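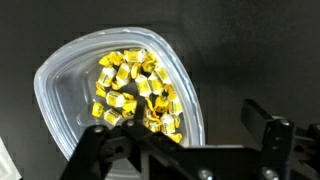
Do you need a written risk assessment for a little benchtop arm that only picks up light stuff?

Short version: write one anyway. "Light stuff" tells you what it's carrying and zip about where your fingers are.

OK, thread time, because I've had this chat three times since January and I'm going to put my answers in one spot.

First rule on our bench at Lekadley: one person drives, and that person says "moving" out loud before anything moves. Feels silly for a day. Then you stop noticing you're doing it.

Second: the stop button lives on the side of your free hand, within reach while you're sitting down. Kristof Prins had ours mounted behind the monitor when I started. We had words (friendly ones!).

Speed cap is 200 mm a second whenever anyone's within arm's length. You can argue for more once you've got a proper guard up and somebody other than you has signed it.

Check your fasteners at the start of every shift. Fingertips especially. A wee dab of paint pen across the screw head and the plate and you can spot a loose one at a glance.

Wrapped lollies are my favourite practice load, by the way. Shiny, twisty ends, all facing different ways, and they pile up on each other. If your grasp settings can cope with a heap of those in a plastic tub, you're in decent shape.

BUT anything the gripper has touched is a test part from then on. Label the bag, keep it out of the kitchen. Wing-sze Tai wrote that one into our rules in capital letters and I'm not game to change it.

Log every stop, even the boring ones. We're at 3,926 picks in the Prorine log with the reason written next to each stop, and when Rosalía Villanueva asked why we'd lowered the grip force I had the answer in under a minute. Felt great, not gonna lie.

Someone's asked if our checklist is public. Not yet, Maximiliano Carretero is still tidying the bit on colour coding for tubs. It's two pages. I'll post it under this thread when he's happy with it.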